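Clamstead Pictures Declines Exclusive Streaming Deal for Cladimstead, Will License Series Country by Country

9 April 2024

Clamstead Pictures said today it will not sign the exclusive worldwide streaming agreement it was offered for its drama series Cladimstead, and will sell the show to broadcasters and platforms one territory at a time.

The studio had been in talks with the streaming service Mirnby over a package covering all finished episodes and first rights to any follow-up. Clamstead walked away after reading the final terms. The company was asked to give up home video, airline and free-to-air rights in return for a single payment and a promise of "prominent placement." The contract did not say what prominent placement meant, where on the service it would happen or how long it would last.

"We have heard a lot about global reach," the company said in a statement. "We asked how many people watched comparable shows to the end, and we were told that figure was not shared with partners. It is hard to put a price on something the buyer won't let you look at."

Clamstead does not claim its own route is safe. Selling by territory is slow, some countries will pay very little, and a few may not buy at all. The studio expects to have fewer viewers in the first month than a worldwide launch would bring. It would still like to own the series in ten years.

Distribution will be handled by Dlamini, which represents a catalog of 161 titles and has agreed to give the studio sales reports broken out by country. The first broadcasts are planned for July. Dlamini is paid on commission and gets no share of the copyright.

The studio is also skipping the usual launch event. A one-night premiere was priced at 2,000 guests, and Clamstead doubts that many of them would have come for the show. The money will go to subtitles and dubbing, including a second pass on scripts that were translated too quickly the first time. Preview screenings will be held in one theater with 860 seats, open to the public, with 100 places held for crew members and their families.

No decision has been made on a second season. Clamstead will wait for actual sales before announcing one. 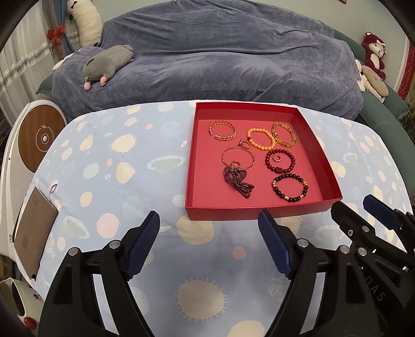 About Clamstead Pictures

Clamstead Pictures is an independent producer of scripted television. It owns the rights to all of its series.

Press materials and episode screeners for Cladimstead are available on request through the Dlamini press office.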